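Skadeo: glosario abierto de términos de encuadernación en español

Léeme del repositorio. Última revisión de contenidos: julio.

Skadeo reúne 443 términos de encuadernación artesanal, con su definición, sus variantes regionales y, cuando la hemos encontrado, la equivalencia en inglés y en italiano. Empezó como una lista de dudas pegada en la pared del taller y ha crecido muchísimo más de lo que esperábamos. ¡Nos encanta que alguien más quiera usarla!

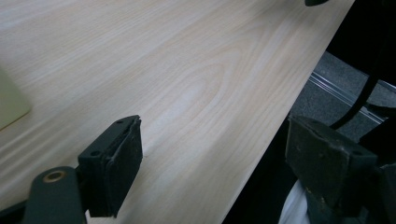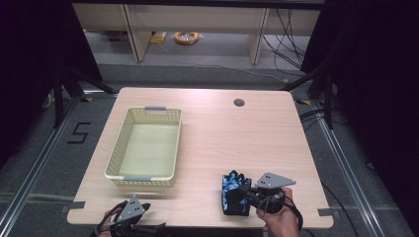 Mesas de tono claro; en la segunda foto, con una cesta de plástico calado.

Qué contiene

terminos.csv: el glosario completo, una fila por término.
variantes.csv: formas regionales enlazadas al término principal. Aquí está lo más divertido, con peleas antiguas como cabezada frente a capitel, o guarda frente a hoja de respeto (que no siempre son lo mismo, ojo).
fuentes.txt: manuales, apuntes de curso y conversaciones de las que sale cada definición.
cambios.txt: historial de correcciones.

Campos de terminos.csv

id: número entero, no se reutiliza aunque se borre una entrada.
termino: en minúscula y singular, salvo los que solo se usan en plural.
categoria: una de las 14 categorías (papel, costura, lomo, cubierta, dorado, herramientas, etc.).
definicion: texto breve, sin punto final.
en, it: equivalencias. El campo queda vacío si no la conocemos; preferimos un hueco a un invento.
revisado: sí o no. Significa que al menos dos personas han leído la entrada.

Ejemplo de fila

212; cajo; lomo; reborde que se forma a cada lado del lomo para alojar el cartón de la tapa; joint; ; sí

Formato

UTF-8, separador punto y coma, sin comillas. Si lo abres con una hoja de cálculo, elige la codificación a mano o las eñes saldrán hechas un desastre.

Limitaciones

La categoría de dorado está floja. Quedan 15 entradas por revisar, casi todas de hierros y ruedas, y ahí necesitamos a gente que dore de verdad. Las variantes americanas cubren sobre todo México y Argentina; de Chile, Perú o Colombia tenemos poquísimo y nos haría una ilusión enorme recibir más. Las equivalencias en italiano las aportó Wichai Pongsiri a partir de sus apuntes de Parnetti, y conviene contrastarlas antes de citarlas.

Cómo colaborar

Abre una incidencia con el término, el lugar donde lo has oído y, si puedes, una frase de uso. Vale también lo que decía tu maestra de taller, aunque no aparezca en ningún manual. Para cambios grandes (fusionar entradas, mover una categoría entera) escribe antes a Abena Kwofie, que mantiene los archivos y lleva la cuenta de los identificadores.

Licencia

CC BY 4.0. Cita el glosario como «Skadeo, glosario abierto de encuadernación» e indica la versión, que ahora mismo es la 3.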